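# Chapitre 7 – Les revêtements muraux intérieurs

Un mur intérieur est rarement laissé tel que le maçon ou le plaquiste l'a livré. Il reçoit une ou plusieurs couches qui le protègent, en corrigent les défauts et lui donnent sa couleur et son grain. L'ensemble de ces couches forme le revêtement mural. Le chapitre précédent traitait des supports : plâtre, béton, brique, plaque de plâtre cartonnée. Celui-ci traite de ce que l'on pose dessus.

À la fin du chapitre, l'élève doit être capable :

- de reconnaître les grandes familles de revêtements et leurs conditions d'emploi ;
- de diagnostiquer un support avant travaux ;
- de choisir une finition en fonction de la lumière et de l'usage de la pièce ;
- de rédiger un descriptif sommaire destiné au client.

Les notions de porosité et de perméabilité à la vapeur d'eau sont supposées acquises. En cas de doute, on relira la fin du chapitre 6 avant d'aborder les enduits à la chaux.

## 7.1 Fonctions d'un revêtement

Un revêtement remplit d'abord une fonction de protection. Dans une cage d'escalier, il encaisse les frottements des sacs et des meubles que l'on monte. Dans une cuisine, il doit supporter la graisse et les lavages répétés. Dans une salle d'eau, il limite la pénétration de l'humidité dans le support, sans pour autant l'y enfermer lorsqu'elle vient de l'arrière.

Il remplit ensuite une fonction de correction. Un mur ancien présente des fissures, des reprises, des différences d'absorption. Une peinture satinée tendue sur un tel fond en révèle tous les accidents, surtout sous un éclairage rasant. Un enduit décoratif épais ou un papier à relief les absorbe en partie. La correction a ses limites : un support qui sonne creux doit être purgé, quel que soit le revêtement prévu.

Il remplit enfin une fonction d'aspect. La couleur d'un mur modifie la perception des dimensions de la pièce. Une teinte sombre rapproche la paroi de l'observateur ; une teinte claire la fait reculer. On utilise couramment cet effet pour raccourcir visuellement un couloir ou pour distinguer un mur des trois autres.

## 7.2 Aspect de surface et couleur

Deux murs peints de la même référence peuvent sembler différents. La cause est souvent leur état de surface. Une surface lisse renvoie la lumière dans une direction principale ; une surface grenue la disperse et crée de petites ombres. À teinte égale, la seconde paraît donc un peu plus foncée. Il faut en tenir compte au moment de présenter un échantillon : une carte de couleurs imprimée sur papier lisse ne renseigne pas sur le rendu d'un enduit taloché.

Les finitions marbrées ou légèrement nuancées ont un avantage pratique. Elles supportent mieux les retouches qu'un aplat uniforme, sur lequel la moindre reprise se voit. En contrepartie, elles demandent que le mur soit traité en une seule séance, d'un angle à l'autre, sans arrêt au milieu de la surface.

La rencontre de deux teintes se place de préférence dans un angle. Lorsque la teinte foncée et la teinte claire se rejoignent sur une arête nette, l'œil lit un changement de paroi et accepte le contraste. Le ruban de masquage se pose sur la teinte déjà sèche, et se retire avant le durcissement complet de la seconde.

Les tableaux et les cadres font partie du calcul. Sur un fond sombre, une image claire ressort fortement et un cadre noir tend à se confondre avec la paroi ; sur un fond clair, c'est le cadre qui dessine la limite de l'image. Le peintre n'a pas à décider de l'accrochage, mais il doit demander où se trouveront les fixations, surtout si l'enduit choisi s'écaille au perçage.
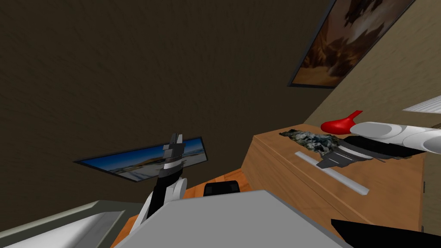 ## 7.3 Diagnostic du support

Le diagnostic se fait à sec, de jour, avant l'établissement du devis. Il comprend quatre vérifications.

**La cohésion.** On frappe légèrement la paroi du manche d'un outil. Un son creux signale un décollement. On délimite la zone au crayon.

**L'adhérence de l'ancienne peinture.** On incise un quadrillage au cutter, on y applique un ruban adhésif, puis on l'arrache d'un coup sec. Si des carrés viennent avec le ruban, l'ancien film doit être déposé.

**L'absorption.** On projette un peu d'eau. Si elle perle, le support est fermé et doit être poncé ou dégraissé. Si elle pénètre aussitôt, une impression est nécessaire.

**La planéité.** On promène une règle de maçon en tous sens et on note les creux.

Les résultats sont portés sur une fiche, pièce par pièce. Dans les exercices de ce manuel, on utilisera le dossier du logement Pimentel, dont les relevés figurent en annexe.

## 7.4 Estimer une quantité

La quantité de produit dépend de la surface à couvrir, du rendement indiqué par le fabricant et du nombre de couches. La surface se calcule en multipliant le périmètre de la pièce par la hauteur sous plafond, puis en retirant les ouvertures.

Prenons un séjour dont les murs développent 40 m² après déduction des portes et fenêtres. Un seul mur, de 7 m², reçoit un enduit teinté ; le reste sera peint en deux couches. La surface à peindre est donc de 33 m², soit 66 m² de film à appliquer. On divise ce résultat par le rendement pour obtenir le nombre de litres, puis on arrondit au conditionnement supérieur.

Tous les pots destinés à une même paroi doivent porter le même numéro de lot. À défaut, on les mélange dans un grand récipient avant de commencer.

### Exercices préparatoires

1. Relever, dans une pièce de votre choix, la nature du revêtement de chaque mur et l'état des angles.
2. Observer une même paroi le matin, puis le soir sous éclairage artificiel. Noter les défauts visibles dans un cas et pas dans l'autre.
3. Reprendre le calcul du paragraphe 7.4 pour une surface totale de 22 m², sans mur enduit.

Les enduits à la chaux sont étudiés à partir du paragraphe 7.5. Le tableau des compatibilités entre supports et finitions se trouve page 331.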